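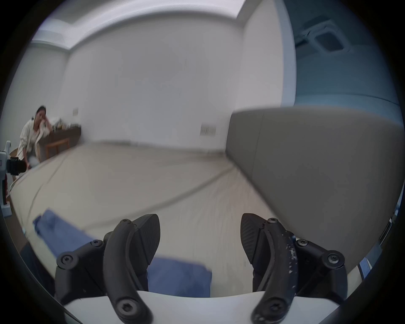 When do we pull a set of gripper fingers and fit fresh ones? At 25 hours of logged use, or sooner if a pad has lost its ridges or any hex screw turns under a light hand check.

That's the rule as of this May, and I'm so glad we finally wrote it down! Before, each bench at Poltport did its own thing, and when the Susia sessions and the Mollel sessions disagreed we could never tell if it was the task or the hardware.

Notes while I remember:

Scuffs on the outer face of a finger are cosmetic. Log them, keep going. Scuffs on the pad face count as wear.

Fingers get changed as a pair, always. We mixed old and new for 3 sessions in the Fliltunell set and the grip was lopsided in every one of them (lovely data otherwise, very annoying).

Jaws fully open at the start and end of each take. It gives us a clean reference for the width reading, and I love how much easier the trimming has become -- 65 takes went through this morning without one being kicked back.

Cloth tasks: fold the same way before each take, and write the fold on the sheet.

Anyone in the room gets told before recording starts, including people who are only sitting in.

Still open: do we reset the hour count if only the pads are swapped? I say yes, bench 2 says no. Try both on the next cloth batch and compare.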